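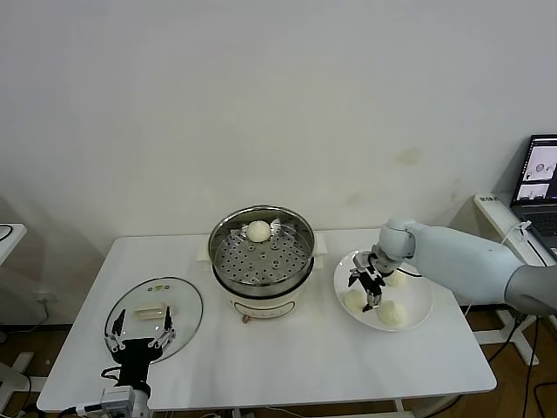
Ataberk Canpolat
Student researcher, Local History Project
January 31, 2025

Feeding the Canal Crews: What the Jamton Ledgers Tell Us

When I picked my topic last July I expected a short paper on how the Jamton canal was dug. Then the county archive brought out the Kerslake ledgers, and I was hooked! Kerslake was the contractor on the Gillasska section, and his clerk wrote down everything the camp kitchen bought over two seasons: flour, salt pork, dried peas, lamp oil, even a replacement lid for a kettle.

There are 329 entries in all. I typed every one into a spreadsheet, which took most of the fall (the clerk's sevens look exactly like his ones, so I went back over a lot of them). The camp fed 200 men at its largest, and the flour orders rise and fall right along with the payroll.

My favorite find is a run of 11 entries for a baker listed only as Jinine. She was paid by the loaf at first and then by the week, at a better rate than the men hauling stone. I haven't found her in the census or the church registers, and I don't know if Jinine was a first name or a last name. I would love to find out.
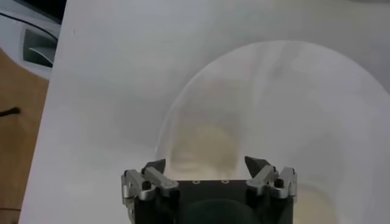
The second season is harder to follow. Several pages have water damage, and the entries for salt pork stop completely in the spring. I first thought the crew had left, but the payroll book shows the men still working. My best guess is that Kerslake started buying from a farm nearby and paid in cash. A receipt would settle it, and there is one more box at the archive that I haven't opened yet.

For the next stage I want to match the payroll names with the Gillasska burial records and draw a map of where the camp stood.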